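About Grukum

Grukum is a small company that sorts out other people's desks. We started with one desk, which belonged to Elin Price, and which had a drawer so full of dried-up pens that it had to be opened with a butter knife. Elin is still with us. So is the butter knife.

We work with home offices, studios and the kind of small firm where the stapler and somebody's lunch share a surface. There are 6 of us these days, counting Mizanur Jayasinghe, who joined to do the bookkeeping and made the mistake of having opinions about shelves.

What we do

You tell us what lives on your desk and what you wish lived somewhere else. We come over, look in the drawers (all of them, sorry) and leave you with a system you can keep up when you're tired. That last part took us a few years to learn. Our first big job, for an outfit called Dewan, had color codes, a printed key and a three-page guide. By October they were using the guide as a coaster. 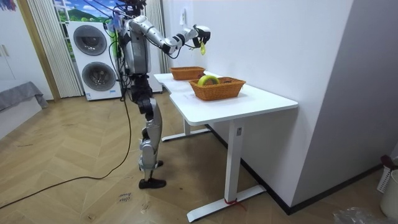

We practice what we sell, mostly in a room with a herringbone floor and too many purposes. A white stacked washer-dryer lives in there, and it's hard to feel grand about your methods next to one of those. The standing desk does most of the work, with a pair of wicker baskets on top, and we try every arrangement on it before we inflict it on a paying customer. If a basket is annoying to reach on our desk, it will be annoying on yours. Elin likes the desk low and Mizanur likes it high, and they have each been told to use words.

How we think about baskets

We like them open, shallow and slightly too small. A lid is where good intentions go to lie down. A deep basket is a drawer with better manners – things sink to the bottom and are found again when you move out. Two per desk is plenty for most people, one for things you eat and one for things you use, and the argument over which side gets the fruit is best settled early.

We also write on things. Marker, lower case, a word or two, right where the basket goes. We own a perfectly good label maker, an Okton, and it has its own spot on a shelf, where it is very tidy and never used.
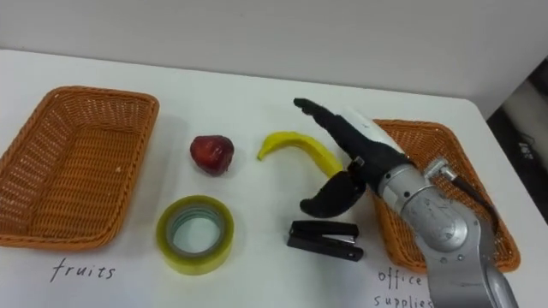
A word in plain sight does more than any amount of nagging, and we have tried the nagging. At Promholm, where we set up 135 desks over 3 floors, the people who ignored our email still put their bananas where the writing told them to. The tape is another matter. Tape wanders. If you have a method for tape, please write to us, and we'll pretend we thought of it.

What we charge

A single desk is a flat price, agreed before we open anything. Offices are priced by the desk. We don't sell you baskets; you can buy those anywhere, and you probably own several already with cables in them.

So far we've done 1,716 desks. A few of them have even stayed done. For the others there is a return visit, at half price and with no sighing.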